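Plulstead Town Board > Weather & Emergencies > Siren at 2 a.m. and then nothing??

Started Friday, November 2, 2018

mel_semeniuk
OK who else was standing in their kitchen in a raincoat at 2 a.m.? The siren by the fire hall went off and kept going, so I got the kids up, got shoes on them, grabbed the cat (she was not a fan) and then sat there waiting for somebody to tell us what it was for. The Caltusance alert came through on my phone 20 minutes later and all it said was "Flood advisory, Plulstead lower district, monitor conditions." Monitor what? It was pitch black out!

By the time it got light the creek was high and brown but still inside its banks behind our place. I'm not mad that they sounded it. I just want to know what I'm supposed to DO when it goes.
Melaniia

creekside_dan
We heard it on Tanner Road too. My wife slept through the whole thing, so make of that what you will. I drove down to the footbridge with a flashlight and the water was up to the second step. Been a lot worse than that in my time.

porchlight77
Please don't drive to the footbridge in the dark during a flood siren, Dan.

creekside_dan
It was the second step.

gtunstall
I'm up on the hill so I never get any of this firsthand, but my mother lives on Mill Street and she called me in a panic. She has no cell phone and won't have one, so the siren is all she's got. When I was growing up a long steady tone meant tornado and the up and down one was the river. Mom says this one was steady. So she went and sat in the basement! In a flood warning! That scares me more than the water does.
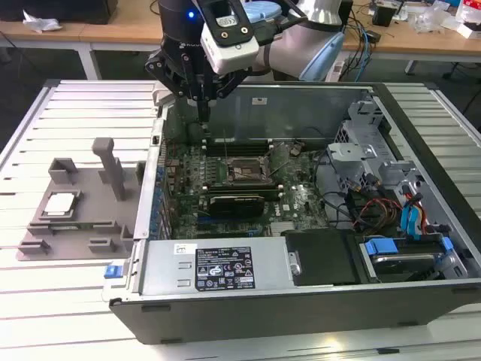
I called the county this morning and got put on hold, then got a nice guy who told me the tones were all changed over in June and there was a mailer. Did anybody get a mailer? I save everything and I don't have it. He said steady now means "seek information," whatever the emergency is, and you're supposed to turn on the radio or check Caltusance. Which is fine for me, but I don't see how an 85 year old lady is supposed to guess that in the middle of the night.
Gemma Tunstall

mel_semeniuk
No mailer here! And oh my gosh, your poor mom. Is she OK?

gtunstall
She's fine, she did a crossword down there. Thanks for asking.

bakholm_upstream
Got the mailer. I'm over in Bakholm, it was a yellow card with the water bill. Maybe you folks are on a different billing company?

For what it's worth, I think they made the right call. We had heavy rain up here from suppertime on and the gauge at the Bakholm weir was rising fast. Everything that goes past my house goes past yours a few hours later. If it had kept raining until dawn, you'd have had water on Mill Street and then this whole thread would be people yelling that the siren came too late.

creekside_dan
But it didn't keep raining. That's my whole problem with it. Do this three or four times and people roll over and go back to sleep, and then the one time it's real we're in trouble. My folks went through the old flood with no siren at all, the neighbors went door to door and everybody got out.

bakholm_upstream
And plenty of them lost their cars and their furnaces, going by what my dad told me. Door to door is great if your neighbor happens to be awake.

rustyhinge
Dan's got a point and so does Bakholm. I'd take a false alarm every month over one miss, but put some words with it. The college in the next county has speakers that talk. Ours just howls.

porchlight77
Talking speakers cost a fortune, and you can't understand them in the wind anyway. I used to live a couple of blocks from one and it sounded like a drive-thru.

rustyhinge
Ha, OK, fair.

mel_semeniuk
Update for anyone following along. I stopped in at Ông for lunch (still the best soup in the county, I will fight you) and half the place was talking about this. A lady at the counter lives past the feed store and never heard a thing. Not the siren, not the phone alert, nothing. She found out from the soup line! So it's too loud and confusing for some of us and it doesn't reach other people at all.

I also figured out why my phone was so late. In the Caltusance settings there's a choice between "instant" and "digest," and mine was on digest. I swear I never touched it. Go check yours, it's under Alerts and then Delivery.
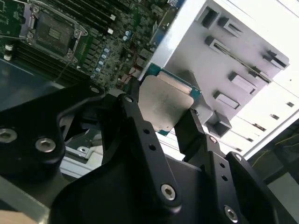

Desktop processor held in the gripper.

While I was in there I added my sister's address as a second location, so now I'll get hers too. The menu is kind of a mess, you have to hit save twice or it forgets.

gtunstall
Mine was on digest too!! Changed it. Thank you Melaniia.

creekside_dan
Mine says instant and I got it the same time as you did, so I don't think that's it.

mel_semeniuk
Huh. Well, shoot. I still don't want it on digest.

bakholm_upstream
Mine's set to instant and came in pretty much with the siren, but I'm a different zone. Could be they send them out zone by zone?

rustyhinge
Somebody should ask at the township meeting. I can't go, I work nights that week.

gtunstall
I'll go. I already have a list. Number one is the mailer and number two is a magnet or something for the fridge that says what each tone means in big print. I priced magnets and you can get 50 of them for less than I spend on gas in a week, so I might just make some for Mill Street on my own if they drag their feet.

porchlight77
Put me down for a magnet. I'd want the radio station on it too, I had no idea which one we're supposed to turn to and ended up listening to a polka show.

creekside_dan
I'd take one. Still think it was the wrong call.

bakholm_upstream
Noted, Dan. Gauge is dropping up here as of suppertime, by the way. More rain in the forecast but it looks light.

mel_semeniuk
Thanks for the gauge report, please keep those coming! Gemma, message me about the magnets, I've got a decent printer and I can do Tanner Road and the feed store end if you do Mill Street. I'm leaving the raincoats by the door tonight anyway.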